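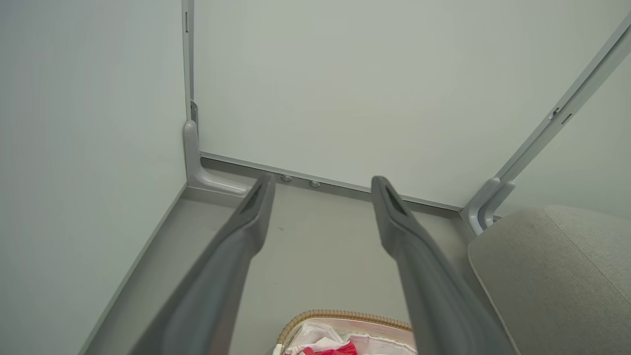 Gray floor, pale gray-green walls and a metal strip with two round fasteners along the back.

The Compartment Question, Again

By Lilla Gál

Every newsletter I promise myself I won't write about lockers, storage bins or small enclosed spaces of any kind, and every newsletter the mailbag has other plans. So, compartments.

The old ones at Dendley had wire shelves. You may remember them fondly. I remember them as the place where my good scissors went in November and from which they have yet to return. When the shelves came out, 354 of you signed up for a compartment of your own, and a good many of those have since written to ask how one is supposed to clean the thing.

Wipe the walls first, top to bottom, with a damp cloth and a drop of dish soap. Smooth panels are forgiving and will put up with most of us. The floor is easy too, until you reach the back, where it meets the trim. Crumbs, glitter and pencil shavings all travel to that seam and settle down to raise families. Riaan Buthelezi swears by a dry paintbrush. Oratile Steyn swears by a cotton swab, and has sent me two emails on the subject of paintbrushes.

Please leave the fasteners alone. If a strip rattles, write the compartment number on the sheet by the door and Eifion Llewellyn will see to it with the proper tool. Last fall someone went at one with a butter knife. The repair cost less than the butter knife, which was from a nice set.

Corners get the same treatment as the back seam, only standing up. Run the brush down the join and sweep whatever falls toward the front. No bleach, no scouring pads, and no scented sachets, whatever your neighbor says about lavender. Compartment 510 still smells like a bath shop.

Anything left inside over the break goes in the big bin by the stairs. I'll be checking it personally for scissors.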